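Can a robot tidy up yet? A shop owner isn't holding her breath
4/16/26 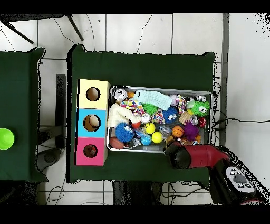
The owner of Brurnell, a pet supply store with two branches, has been promised a robot that puts stock away since before she signed her first lease. She has stopped waiting. "Every salesman shows me a box going onto a shelf," she says. "I don't sell boxes. I sell rope toys." Her point is easy to see with a tray like this one, where a big blue spiky ball, a crinkled clear plastic toy and a fluffy plush lie packed in together and the gripper has to choose one. "A ball rolls. A rope flops. Plush squashes. My Saturday kid sorts that while talking on the phone."

She agreed to look at Tesell, a sorting system, in December, and came away with a list of questions. How long does it run before a person has to step in? Who picks up what it drops? She was told it could handle over 100 kinds of item. "Handle meaning what? Pick up, or put in the right place? They had to get back to me on that."

They did get back to her, with a video. It had been sped up 4 times. She watched it at normal speed and made coffee.

I asked whether she would take one for free. She thought about it longer than I expected. "For the back room, at night, maybe. If it got through one bin by morning I wouldn't complain. But I'd want it to leave the things it isn't sure of, and I don't think they're good at being unsure."

At home she is less patient. She owns a robot vacuum, which she rescues from under the sofa most evenings, and she has five dogs. "It can't get past a chew toy on the carpet. It drags it down the hall. So when somebody tells me the next one will pick the toy up and put it in a basket, I say fine, bring it over. Come at dinner time."

So far they haven't called to set a date.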